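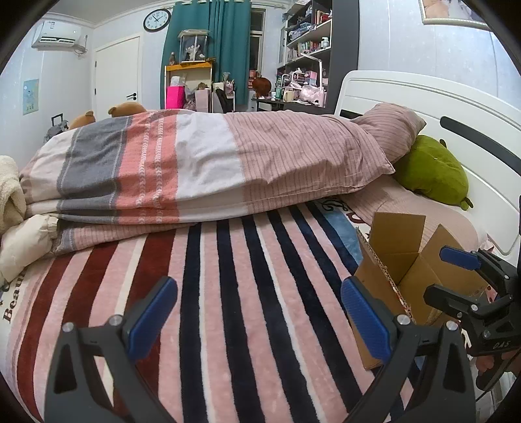

Guest bed as of February, striped blanket on, duvet folded across the middle.

Winter duvets: do you wash yours at home or pay someone?

slowkettle
Okay, I need opinions because my sister and I have been going back and forth on this all week. We have guests coming and I got the heavy duvet out for them, and now I can't decide if it needs a wash before anyone sleeps under it. The cover I'll do, obviously. I mean the duvet itself. It's a Grondby, the heavy one, synthetic fill, and the label says machine wash warm but my washer is an 8 kg and I have my doubts. The laundry place on the corner wants a fortune and keeps it for three days. What do you all do?

marrowfat
Laundromat! Take it to the big front loaders, go at 7 in the morning when it's dead, bring a book. I do both of ours in one go and I'm home for breakfast. Mine are synthetic too and they've been through it every spring for years.

Dagmar Slanina
I wouldn't wash it at all. If it has had a cover on the whole time, air it out over a railing on a dry cold day and put a clean cover on. People wash these things far too often and then wonder why the filling is all in one corner.

marrowfat
Dagmar, with respect, ew. People sweat at night. It goes through the cover.

Dagmar Slanina
Then change the cover more often! My mother's duvets lasted 10 years and more and she washed them maybe twice. Feather ones, I'll admit.

pinto_in_ohio
Feather is a whole different animal, so I don't think you two are even arguing about the same thing. Synthetic can take a wash just fine. What it can't take is being jammed into a drum that's too small, because the middle never gets rinsed and you end up with soap in there forever. Ask me about the time I did a king size in an apartment washer. I ran the rinse four times and it was still foaming.

slowkettle
Ha, okay, that is exactly what I was afraid of. It does go in my washer if I really shove, but then there's no room left at the top.

pinto_in_ohio
Then no. You want to be able to get your whole arm in over it. Half the detergent you think you need, too, and skip the softener.

tubbs451
Nobody has mentioned drying and that's the hard part imo. I washed ours in winter once with no dryer and it hung over two chairs for the better part of a week, and it smelled like a pond. Had to do it all over again. If you can't tumble dry it, wait until summer.

marrowfat
Yes, good point. Big dryer, low heat, couple of clean tennis balls in with it. Pull it out halfway and shake it hard. I usually need two cycles, sometimes three.

Dagmar Slanina
Or air it out on the railing and spend the morning doing something nice.

marrowfat
lol fine

quillback
Slightly off topic, but how is everyone storing these the rest of the year? I used vacuum bags and my good one came out flat as a pancake and never puffed back up. I switched to a plain cotton bag on top of the closet and it's been much happier.

tubbs451
Vacuum bags for blankets, never for duvets. Learned that the same way you did. A big old pillowcase works if you fold it small.

slowkettle
Mine lives in the zip bag it came in, which I guess is okay? It gets a little stuffy in there.

quillback
Leave the zip open a few inches and you're fine.

slowkettle
Update for anyone who cares: I went with marrowfat's plan, minus the 7 am part (I got there at 10 and had to wait for a machine, so yes, I should have listened). One wash, two rounds in the dryer. My sister says it smells like the laundromat. Dagmar, you may have been right about the railing, so I've got it out there now until supper.

Dagmar Slanina
Bring it in before the sun goes down or it'll get damp again.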